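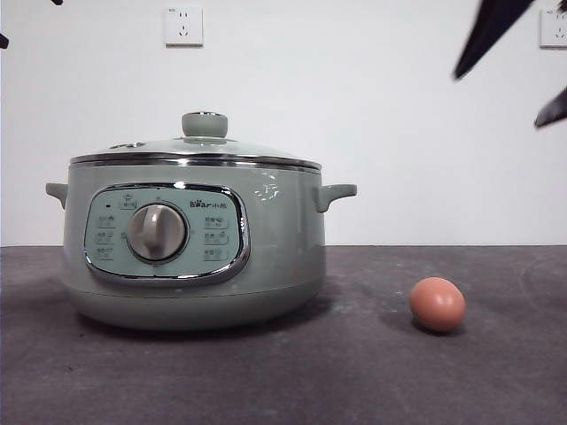
The Jandell egg farm opens its gates once a year, and once a year I say I'm not driving 43 miles to look at chickens. May 19, 2025 found me in the overflow field at Jandell by half past nine, being waved into a puddle by a teenager in a vest.

Tickets are 6 dollars, which buys you a paper wristband, a pair of blue shoe covers and a talk on hand washing. Our guide was Lakshmi Kotian, who has run the grading room for 14 years and can hold off a whole tour group with one raised palm. She used it a lot. There were 116 of us signed up for the morning, split into batches, and every batch had a man in it who used to keep hens.

The barns come first. You look at them through a window, so what you mostly get is the smell and the noise – a sort of endless committee meeting. Then candling, where eggs roll over a bright light in the dark and a woman on a stool picks out the ones with cracks. I watched for ages. She missed her coffee break on our account and let us know it. 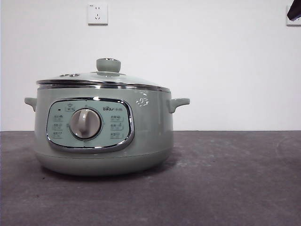
The cooking demo was in the packing shed at eleven, and it was about boiled eggs. I've been boiling eggs since I was nine and came away told that I start them too cold, leave them too long and peel them from the wrong end. The man from Brosier, who make the cartons, nodded at every word as if he'd been saying so for years.

Lunch was egg salad on a roll, or an egg roll, or quiche. The coffee came from the Nutska truck and the line for it went back past the tractor.

I skipped the Tóth barn, where they keep the old wooden grading machine, as the shoe covers had given up by then. They run the same tour in December with hot cider and, Lakshmi says, far fewer people. Parking is on gravel that time of year. I bought two dozen large browns and drove home at the speed of a hearse.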